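Beta readers wanted for a novel about a lighthouse dog

Hi, all. I'm Sang-wook Yeon, and I'm looking for 4 people to read the second draft of my novel and tell me where it drags. If you've followed this blog for a while you know I've been grumbling about it since I moved to Clarnberg. Well, it has an ending now! It's called Bodier, after the island where most of it happens, and it follows a widowed light keeper named Mousavi and the half-blind setter he inherits from the man who had the job before him.

Parts of it are told by the dog (her name is Nomis, and I'm very fond of her). I know some readers close a book the minute an animal starts thinking on the page. If that's you, no hard feelings, but this probably isn't your project. I'd love to hear from people who read a lot of animal stories and are picky about them -- people who can say "a dog wouldn't notice that" and point me to the line.

The manuscript runs 863 pages in the double-spaced version, so please take a good look at your calendar before you write to me. I send it out in 3 parts, and you'd have a month with each one. When you finish a part, you fill out a short form (favorite chapter, chapter you skimmed, anything that confused you) and then we talk on the phone for an hour or so. Wednesday evenings after 7 are best for me, but I can move things around.
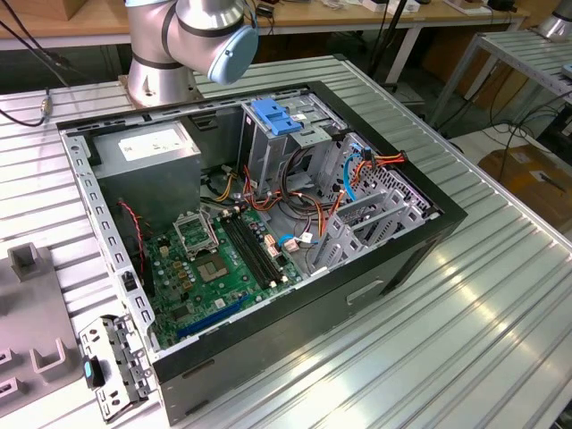 You don't need to fix my commas. A copy editor gets the book after you do, and she's scarier than I am. What I need is the bigger stuff: whether you believe the friendship between the keeper and the schoolteacher, whether the long winter section is too long (my sister says yes, very loudly), and whether you could follow the boat business in part two without knowing anything about boats.

A few things to know going in. There's a shipwreck, a fair amount of grief, and one rough chapter with an injured gull. The dog is alive on the last page. I'm spoiling that on purpose, as I'd want to know too.

I can't pay, I'm afraid. You'll get a signed copy when the book is out, your name in the acknowledgments if you want it there, and I'll gladly read something of yours in return, up to the same length -- yes, even poetry.

To sign up, use the contact page and tell me the last two novels you finished and what bugged you about them. Please put "Nomis" in the subject line so I don't lose you in the pile. I'd like to send out part one in July.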